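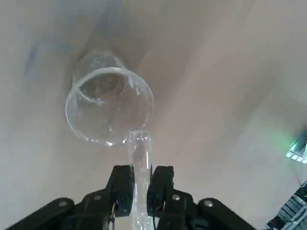

Rimstead opened its automation lab in Trernton to visitors last December, and the line at the door was longer than the staff had planned for. By closing time 1,081 people had signed the guest book. Most of them wanted to see the same thing, a pair of robot arms working with clear plastic labware.

Clear parts are hard for machines. A camera that can find a cardboard box with no trouble may look straight through a tube or a cup, picking up only the bright lines along the edges. The lab has spent 3 years on the problem under a project called Sisay.

A wide table, two arms

The arms are white, with black trim at the joints, and each has its own base near the front edge of the table. A green light glows on both bases. Visitors stood behind a rope and watched one arm at a time - the staff kept the pace slow and stopped often for questions.
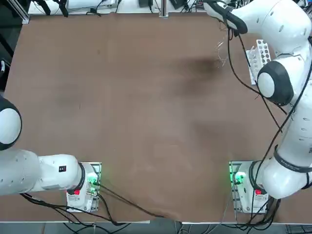 What comes next

Rimstead says Sisay now gets a good grip on clear tubes in 98 of 100 tries in its own tests. Cups are harder, and the lab did not give a number for them. A second project, Sosetti, will look at stacking and sorting.

The next open day has not been set. School groups can ask for a visit of roughly 2 hours by writing to the front office.

Contact | Copyright Rimstead, 02/08/2020 | Back to top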